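JALTGATE RESIDENTS' ASSOCIATION
Minutes of the February General Meeting
Community Room, Ground Floor

Present: Melahat Çetinkaya (Chair), Milagros Villalba (Secretary), Yiğit Karabulut (Building Systems), Concetta Benedetti (Accounts), Dilek Kozan (Tenant Liaison), and 24 residents as recorded on the sign-in sheet.

1. Call to Order
The Chair called the meeting to order at 7:05 p.m. and confirmed that a quorum was present. The minutes of the previous meeting were approved with one correction: the storage fee is charged per quarter and not per month.

2. Laundry Room
Ms. Kozan reported that the dryer on the courtyard side has been serviced by Fluvico and is back in use. The invoice came to $1,053, including parts. Ms. Benedetti confirmed that this falls within the maintenance budget and that payment has been sent.

A resident of the third floor asked whether the hours could be extended on weekends. Ms. Kozan replied that the units directly above the laundry room had objected to late use in the past. The hours will remain as posted until those residents have been asked again. Ms. Kozan will write to them before the next meeting.
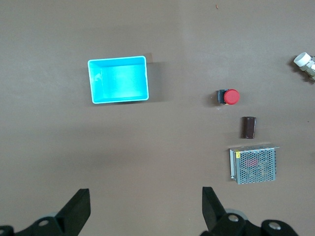
3. Mail and Small Items Left in the Lobby
The lobby shelf continues to collect keys, gloves, and misdelivered letters, and residents have complained that items disappear before the owner can claim them. Ms. Villalba proposed that found items be kept in one marked place by the mailboxes. She favored an open plastic tray in a strong color, such as the bright blue one shown in these minutes, so that a set of keys would be noticed by people passing on their way out. Mr. Karabulut preferred a box with a lid. After discussion, the open tray was adopted for a trial period, with the exception of wallets and bank cards, which are to be handed to the Secretary. Letters addressed to former tenants should be marked and returned to the carrier.

4. Stairwell Lighting and Lobby Controls
Mr. Karabulut presented the quotation from Işık for replacing the stairwell fixtures. The work would be done over two mornings, one stairwell at a time, and residents would be given written notice. The lights in the rear stairwell currently stay on through the day, and the timer cannot be adjusted without opening the panel.

Ms. Benedetti asked whether the quotation included disposal of the old fixtures. Mr. Karabulut said that it did not and that he would request a revised figure.

Discussion then turned to the exit button at the rear door. Several residents reported that the present button is small and hard to find when carrying groceries. Mr. Karabulut suggested a larger, raised type in a color that stands out from the wall.

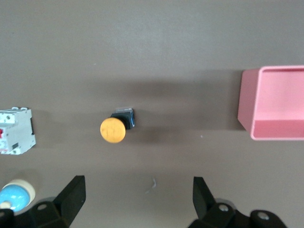

Item 4: Push button with round yellow cap and black square body.

Mr. Hale's written comment on behalf of the second floor was read aloud. It asked that any new button be placed low enough for a person using a wheelchair. The Chair agreed that the height should be settled before anything is ordered.

Motion: To approve the stairwell work in principle, subject to a revised quotation – with the exit button to be priced separately. Moved by Ms. Villalba, seconded by Ms. Kozan. Carried.

5. Accounts
Ms. Benedetti presented the statement for the quarter. The reserve fund stands above the required minimum. She recommended setting aside $2,000 for gutter cleaning and repairs to the bicycle shed roof, where water has been coming in near the door.
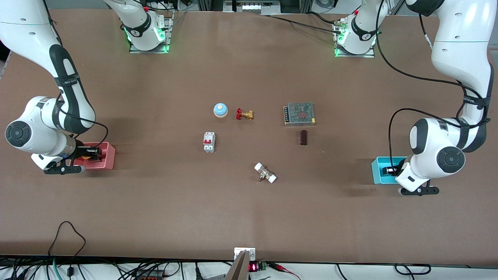
She added that the shed roof should be dealt with first, and that the gutters could wait until the trees in the courtyard have been pruned. Two bids will be sought for the roof. The recommendation was accepted without objection.

6. Other Business
A resident asked that the notice board be cleared of expired notices. Ms. Villalba will remove them and asked that new notices carry the name of the person posting them.

The Chair reminded residents that bicycles may not be left in the front hallway.

7. Adjournment
The meeting was adjourned at 8:40 p.m. The date of the next meeting will be posted by the mailboxes.

Minutes recorded by Milagros Villalba, Secretary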